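Search this site Enter keywords Go

The Long Life of the Shared Office Floor

Most people who work in an office could not tell you what they are walking on. Ask them about the coffee and they will talk for ten minutes. The floor gets a mention when it squeaks, when a chair will not roll straight, or when somebody upstairs drags a table across it during a phone call.

I have spent the past few months visiting shared workspaces, the sort let by the desk or by the room, and asking the people who run them about the dull parts of the job. Floors came up more than anything else.
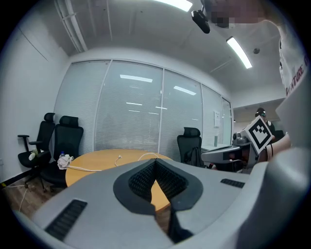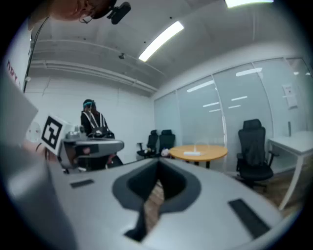
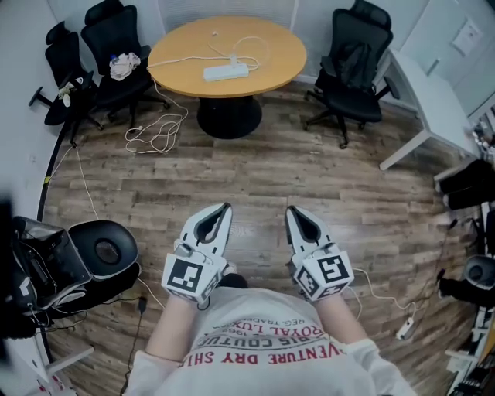
Carpet tiles used to be the standard answer. They are quiet, they hide a lot, and when one is ruined you can lift it and put down another. The trouble comes in year three or four, when the spare tiles in the cupboard no longer match the ones that have been under the window. The manager at Nimetgate, a converted seed warehouse with offices on two levels, showed me a corridor where the repairs stood out like patches on a knee. She had given up moving tiles from under the cabinets to the middle of the room, a trick that works once.

Nimetgate now has carpet only in the rooms used for calls. The rest has been changed to boards, or to something printed to look like boards, depending on which end of the building you are in. She was frank about the reason. Tenants choose a room in the first minute of a viewing, and a wood floor lets better than a blue carpet. It is also a good deal louder, and that complaint arrives about a month after the lease is signed.

Noise is the great cost of the hard floor. Footsteps can be dealt with, up to a point, by a decent underlay. Voices are harder. A room with bare walls, glass and a hard floor gives sound nothing to sink into, and two people chatting by the door can be heard clearly by someone at the far end. Weko, which fits out small offices and has a yard full of second-hand furniture to prove it, tells its customers to spend on the ceiling before they spend on anything else. Few of them do. They buy a rug, which helps a little and curls at the corners.

Chairs are the next problem. The usual office chair comes with hard castors meant for carpet. On boards they skid, and they pick up grit and grind it in. Soft castors cost very little and take a few minutes to change: turn the chair over, pull out the old ones, push in the new. Weko's fitters said they had been to sites where the floor had been sanded and sealed at great expense and the old castors left on. Within a winter each desk had a grey half-circle worn in front of it.

Clear plastic mats are sold as the cure for this. They protect what is under them well enough, but the edges crack, and the board beneath stays a different colour from the rest. If the desks never move, that hardly matters. In a shared building the desks always move.

Then there is cleaning. Shiferaw, a family firm that looks after 8 buildings in the same part of town, starts work at 5 in the morning so as to be gone before the first tenants arrive. Its supervisor had strong views on mops. Too much water is the commonest fault, he said, and it does its damage slowly. The joints swell, the edges lift, and by the time anyone sees it the board is finished. His cleaners use a mop wrung out until it hardly feels damp, and they go along the boards and never across. He does not allow polish at all. Someone at one of the buildings once used a furniture spray on an entrance floor, and it took his crew 2 nights to get it off.

He would like every building to have a longer doormat. A person needs several steps to leave the dirt of the street behind, and most mats give them one. Grit carried past the door does more harm than spilt coffee or dropped lunches, and it goes on doing it all day. He has asked for longer mats at every contract meeting and has been given them at three sites.

Laying a floor in a working building is its own kind of misery. At Flinora, where the ground floor is split into small studios, the whole job was done room by room in September while the tenants took turns on the upper landing. The bill included 1000 square feet of boards, and the fitters still ran short by a single pack. The replacement came from a later batch and was slightly redder. It was laid in the post room, where the light is poor, and so far one tenant has remarked on it.

The Flinora manager keeps the offcuts in a crate under the stairs, with the name of the range and the batch written on the lid in marker pen. The last owners left no record of anything, and when a pipe burst in the old kitchen she spent weeks going round showrooms with a broken piece of board in her handbag. She never found a match, and the kitchen has tiles now.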